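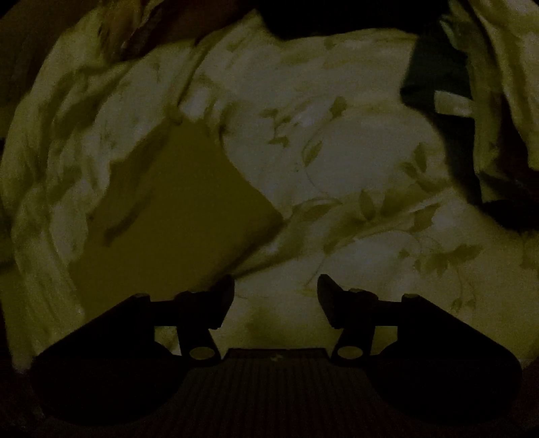 Druton bedding, cream with trailing leaf print

Sold by Nukunent
Price: 1,124
Also available: pair of matching pillowcases
Page updated Mar 30, 2022

Druton is a light bed covering in a cream shade with vines and small leaves printed in olive green. The stems are thin and the leaves pointed. It goes with plain sheets in white, cream or soft green, and with most of the Bamell throws.

Sizes
Single, double and king. The double overhangs a standard mattress by about 19 cm on each side. If your mattress is deep, order the king.

Care
Wash at 30 with similar colours and close any fastenings first. Shake it out while damp and dry it flat or over two lines. Iron on the reverse. Please don't bleach. The cloth creases when it has been folded for a long time, and most of the creases drop out after a night or two on the bed.

Making the bed
Lay the covering across the mattress, find the two top corners and pull them level with the pillows. Smooth from the middle outwards. Turn the top edge back by a hand's width if you like to see the underside.

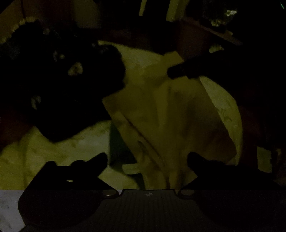
Othmane Erraji writes that the king was the right choice for his deep mattress, though it took up the whole washing line, and he would like the pillowcases sold singly.

Delivery and returns
Sent within 5 working days. Unused items can be returned in their original bag. The next delivery of kings is due in April.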